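Gastier Two-Arm Tabletop Work Cell
Hire and purchase, from the Grostton showroom

Print this page | E-mail this page

The Gastier cell is a two-arm bench unit for shops, hotels and care homes that want to find out which small chores a machine can take over. It comes as a black aluminum frame fixed to a wooden top, with an arm on each side and a two-finger gripper on each arm. Hire is 700 dollars a week with setup and one day of training. The minimum term is one week.

We get asked most often if it can do housework yet. The answer is some of it, slowly, on a table. It will not walk through your house picking things up. Items have to be inside the frame, where both arms can reach them. 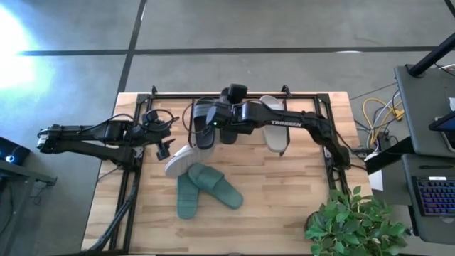 Sorting and pairing is the job most customers try first. It covers socks, gloves, cutlery and footwear, and the cell learns each one from a person guiding the arms through it. Slide sandals are a good test of where things stand. With a black pair, a green pair and a light pair mixed up on the wood, the colors are easy enough to tell apart. The harder part is a slide tipped on its side, or one green slide lying over another, where the gripper has to choose an edge and the second arm may have to hold something still.

On our own pairing test the cell finished 59 runs out of 85 without help. Most of the failures were overlapping items. A person does the same job faster, and we expect that to stay true for a while.

Jobs we would hire it out for today: pairing, simple bin sorting, placing light parts in a tray. Jobs we would not: folding fitted sheets, anything wet, anything with glass. Renato Dagdag at our Grostton counter can tell you where your job falls - bring samples of the items if you can.

Trays and spare finger pads are made by Norkalum. Pads cost 19 dollars a set.

Page updated 2022-04-29

Get our newsletter. Enter your e-mail address to hear about new equipment. You can unsubscribe at any time.

Reader comments (3)

Myrtle Rosenthal
We hired one for the lost property room at our pool. Fine with flip-flops, hopeless with laces. Would hire again for the summer.

abdelaziz_shop
Does the weekly rate include delivery outside Grostton?

Renato Dagdag
Delivery is extra outside town. Call the counter and we will quote it.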